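Talk notes: Pockets, straps and where things go when you float
Evening lecture series, Jaidee Hall, March 11, 2020

Settle in, say hello, thank the hall for the tea. Ask who has a pocket on them right now and what's in it. Let them laugh, let them dig. Somebody always has a receipt from last year.

Start with the plain fact that on the ground a pocket works by gravity. You drop your keys in, they fall to the bottom, and they stay there. Take the weight away and a pocket is only an opening with cloth behind it, and anything you put in will wander out as soon as you bend at the waist. So the people who sew clothes for life aboard a station have had to think about closures in a way that your jeans maker never did.

Talk through the kinds of closure. Zippers are secure but slow, and they can be fiddly with cold fingers. Flaps with hook-and-loop tape are quick and you can work them without looking, though they collect lint like nothing else (tell the one about my winter coat and the cat hair, if the room is warm). Elastic across the top is the gentlest of all, and fine for a pencil or a folded checklist.

Then position. Seated upright in a chair, the front of the thigh is easy to reach. Floating, the body relaxes into a slight crouch, with the knees a little bent and the arms drifting up in front of you. That puts the thigh nicely within reach and the hip pocket rather out of the way. A pocket on the shin sounds silly until you picture that posture, and then it seems the most natural thing in the world.
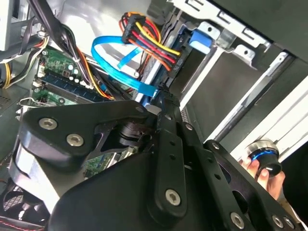

Now the Pallow study, which I promised in the program. Go slowly here, the numbers come quickly. Pallow is the small workshop that makes flight-style coveralls for simulated missions, and in February they let me read their wear diaries. There were 883 entries in all, and 609 of them mentioned a pocket in one way or another. I was so pleased I read that line out loud to the kitchen.

The diaries covered 4 garments and 7 wearers. Say clearly that this was done on the ground, in a mock-up, so it tells us about habit and comfort and can't tell us a thing about drift. People wrote mostly about reaching across the body, and about the chest pocket being too shallow for the notebook they'd been issued.

Show the two cloths and pass them around – Jireck first, then Stirelex. Jireck is the crisp one. It holds a pleat and makes a pocket that stands open a little, handy when your other hand is busy holding a rail. Stirelex has give in it, so the pocket lies flat when empty and hugs what's inside. Ask people to slide a pen in and out of each swatch. Please ask for them back, I lost one in the last talk and I still miss it.

If there's time, say a word about tethers and the little loops sewn inside the larger pockets. If there isn't, skip to questions – the loops can go at the coat rack afterward, where I'll have the spare coverall on a hanger for anyone who'd like to try the zippers.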